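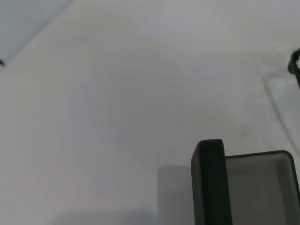 A pale work surface, mostly clear, with a gray container at one corner.

The Case for the Clear Surface

Institutions that share their workrooms tend to write long rules about what may be stored in them and short rules, or none, about what may be left out. It is the position of this essay that the order should be reversed. The condition of the work surface at the end of a session matters more to the next user than the condition of any cupboard, and a policy on shared rooms ought to begin there.

The Dundby building has 40 shared tables, used in turn by the repair program, the packing groups and the evening classes. When the building opened, each program was given shelving and a printed guide to its use. The guide ran to several pages. It set out which shelf belonged to which group, how boxes were to be labeled, and who should be told when a box was full. On the subject of the tables it contained a single sentence, asking that they be left "in reasonable order." Reasonable order proved to be a matter on which reasonable people differ. A packing group considers a table orderly when the tape and the labels are lined up at the back, ready for the following session. The evening class that arrives at 6:30 p.m. sees a table that is already taken.

The objection most often raised to a clear surface rule is that it wastes time. Materials must be put away and then brought out again, sometimes by the same people on the next morning. This is a fair objection and should be answered with care. Putting things away does take time, and it takes it at the end of a session, when people are tired and wish to go home. What the objection leaves out is the time spent by others. A person who finds a half-finished job on a table must decide whether it is waste or work, whether it may be moved, and where to. Often that person will simply choose another table, and the first will stand idle for the evening with a few scraps on it.

The Zamani annex adopted a stricter practice in April. Every table there is to be cleared to the bare top, wiped, and left with nothing on it except the one container assigned to it. The container stays in its corner. Anything small that cannot be identified at closing goes into the container, and the next user may ignore it. Complaints about missing items were expected, and there were some. There were more complaints, however, about the container itself, which several groups regarded as too small. That is a complaint the annex should be slow to satisfy. A larger container would be filled as readily as the present one, and would take up more of the table.

A second objection concerns appearance. Some members feel that bare white tables make a room look cold, and that a room in use should show signs of use. There is something in this. A workroom is not a showroom, and the building has no interest in pretending that no work is done there. But the pale finish was chosen for a practical reason, and the practical reason still holds.

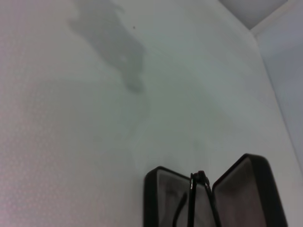

On a light, plain surface a speck is visible at once. A dropped screw, a crumb or a spot of glue can be found and dealt with before it is pressed into someone's paper or cloth. On the old dark tables the same speck would stay until a sleeve picked it up. Those who ask for a warmer color should consider what they would be giving up, and whether a plant on the windowsill might meet the same wish at less cost.

Cost deserves a word of its own. The maintenance budget for the tables is $2000 a year, and under the present arrangement $902 of it went to refinishing tops that had been scratched or stained. Stains of this sort are rarely the result of one careless act. They come from materials left standing, a jar or a damp cloth that no one thought was theirs to move. The Sillimum tops that were fitted two years ago are easy to wipe down, but no finish will protect a table from an object that is never lifted off it.

It would be a mistake to enforce the rule by penalty. The building has 400 registered users, most of whom come for a few hours a month, and a system of warnings would fall hardest on those who know the rooms least. A better course is to build the clearing into the booking. If a session is booked until noon, the last ten minutes should be marked on the schedule as closing time, and no program leader should be expected to teach or pack through it. The Kanden center already prints its schedules in this way. Its users may grumble at the lost minutes, but the expectation is plain to anyone who reads the sheet on the door.

The storage guide should be kept, since shelves do need rules. It should be shortened to a page, however, and placed second. The first page should deal with the tables, in words that leave little to judgment: clear the top, wipe it, return the container to its corner. The programs have been asked to comment on the draft before the new schedules are printed, and this essay is offered as one such comment.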